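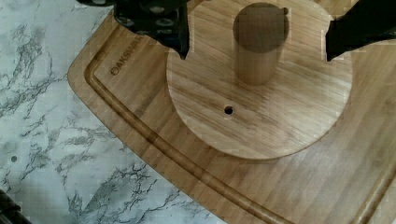
Derkano Kitchen Supply - Customer Support Portal
Ticket status: Resolved
Category: Account and order notifications
Opened by: Aarti Rana, Store Operations
Assigned to: Solange Hervieu, Systems Support

Summary
Customers who placed orders through the Lebrun storefront did not receive confirmation messages. Orders were recorded correctly and payment was taken. The order screen showed each message as "Sent."

Thursday, 8:40 a.m. - A. Rana
The store has received repeated calls from customers asking whether their orders went through. Please advise whether staff should enter the orders again.

Thursday, 9:05 a.m. - S. Hervieu
Please do not enter any order a second time, as this will charge the customer twice. The mail log on the Rutetis server shows 92 confirmations held in the outgoing queue. Each carries the same error: "Sender limit reached."

Thursday, 9:50 a.m. - S. Hervieu
The sending account has an hourly limit of 200 messages. The Uvavell newsletter was scheduled overnight under the same account and used the full allowance every hour. The newsletter list holds 1000 addresses. The newsletter has been paused.

Thursday, 10:30 a.m. - S. Hervieu
The queue was restarted by hand. All but 26 messages were delivered. The remaining messages had passed the retry period and were issued again from the order screen.

Thursday, 11:15 a.m. - A. Rana
Two customers have confirmed receipt by telephone. One reports that the message arrived in the junk folder.

Thursday, 1:20 p.m. - S. Hervieu
Newsletters now use a separate sending account - order mail is no longer affected by them. The "Sent" label still means only that a message has entered the queue. A request to change the wording has been filed under a separate ticket.

Ticket closed with the agreement of the requester. Replies to this ticket within January will reopen it.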